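# Fine-tuning a grasp policy without fooling yourself

You have a pretrained policy and a robot. You would now like a success rate you could say out loud in front of Eylül Çetinkaya. These are the steps we use on the Davik setup.

## 1. Pick one boring task

Ours is "hand into the basket, get hold of the fruit." Boring tasks have failures you can name. Write the names down before you start: missed, pinched the rim, squashed, dithered.

## 2. Fine-tune in small bites

Train for 500 steps, save, and repeat up to 4,000. Do not skip to the end. Our loss curve looked its prettiest at 4,000 steps, by which point the policy had learned to hover over the basket like a shopper reading labels.

## 3. Run each checkpoint on the real thing

Give every checkpoint the same start pose, and log the moment of first contact separately from the lift. A fingertip on the fruit is contact. It is not a grasp, whatever Sepehr Hashemi writes in the spreadsheet.

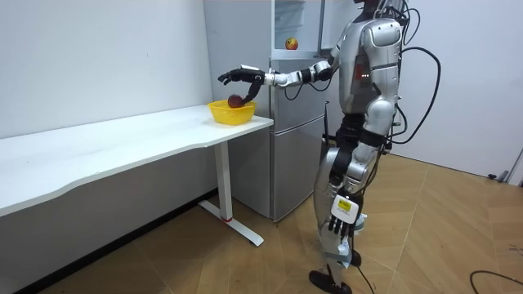
## 4. Score blind

Shuffle the clips, strip the checkpoint names, and have 3 people score them. Where they disagree, keep the lowest score and report the disagreement too.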